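The nappy aisle does not need another saviour

Nikau Mahuika
Sunday, January 1, 2023

Every couple of years somebody decides that the big companies have had it too good in nappies and wipes, and a new brand turns up to fix it. The latest is Virby, which has been on the shelves since July and which I am told I should be excited about. The packs are a soft green. The wording on the back is chatty. The price is higher than the brand beside it, and the brand beside it is Fliteletti, which has owned that part of the shelf for as long as I've been buying groceries.

I have nothing against Virby. I bought a pack for my niece's baby and the nappies did what nappies do. My quarrel is with the story being told around it, mostly in the business pages, in which a local upstart is giving the giant a fright and shoppers are the winners.

Start with the fright. When Virby launched, Fliteletti put its large packs on special and kept them there for 6 weeks. Commentators took this as a sign of panic. I used to work in buying for a small grocery chain and I can say that a company that size has a budget line for exactly this. It can sell at a thin margin in one category for a season and make it up in tissues. The newcomer can't. If you want to know who was frightened, look at who stopped discounting first, and it was Virby, in the third week.

Then there is the word local. Virby's founders live here, and good on them. The office is at Te Moana, over a physio clinic. But the nappies are made under contract by Terkolby, which also makes the house brand for two supermarkets and, until fairly recently, made one of Fliteletti's cheaper lines. I don't say the products are identical. A contract manufacturer will change the core, the tabs, the elastic and the print to suit whoever is paying. I do say that a shopper who thinks she's choosing between three rival makers is often choosing between three sets of instructions handed to one.

Nothing on the pack would tell her so. "Designed in" is doing a great deal of labour in that sentence about the beach and the two young families, and "made" doesn't appear until you reach the small print near the barcode.

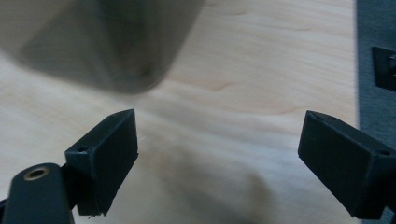

Black gripper fingers over a light wooden tabletop.

The upstart's defenders say none of this matters if the price comes down, and in theory they're right. So did it? I keep my dockets, which my family finds tiresome. A large pack of Fliteletti cost me less during the special, as you'd expect, and a few weeks afterwards it cost slightly more than it had before Virby existed. The pack had been redesigned in the meantime. There was a new leak guard, said the label, and there were fewer nappies in it. I have no way of proving that the one was meant to distract from the other. I can only note that they arrived together, as they usually do in this aisle.

What we've got is a second premium brand, and a premium brand is a comfort to the first one. It makes the old price look moderate. Anybody who has sold wine knows how this goes.

I'm also doubtful about the claims for the stuff itself. Virby says its nappies are "kinder". Kinder than what, and measured by whom? The website mentions a trial with 300 families. I wrote and asked whether it had a comparison group, and got back a friendly email with a discount code in it. Surveys of people who were sent free nappies tend to find that people like free nappies. Fliteletti is no better, mind you. It has been advertising overnight dryness since my own kids were in cots, and its idea of a night doesn't match any I remember.

The same goes for the plant-based business. Part of the top sheet comes from plants. The absorbent core, where most of the cleverness is, remains the same sort of material everyone uses, and the whole thing still goes in the bin wrapped in a bag. A parent who pays extra for that is entitled to be told which part she's paying for.

I'd be more impressed by some dull improvements. Put the price per nappy on the shelf ticket in type you can read while holding a toddler. Print the manufacturer's name on the front, where the koala is now. When the count in a pack drops, say so for a few months in letters as big as the ones announcing the leak guard. Supermarkets could insist on all three tomorrow, and they don't, and you may draw your own conclusions about whose side of the counter they're on.

Market share figures will be out soon and I expect Virby will have done well enough to be called a success. My guess is that it'll have taken very little from Fliteletti and rather a lot from the smaller labels that used to fill the bottom shelf. Those were the ones people bought in the week before payday. My supermarket carried two of them last winter and now carries one, in one size, usually behind a trolley of something else.

After that somebody will make an offer for Virby. The founders will say the values won't change, and maybe they'll mean it. Fliteletti has bought a challenger before, in baby wipes, and the challenger's name is still on the packet if you look for it, under the lid, beside the recycling symbol.

My niece, for the record, has gone back to the house brand.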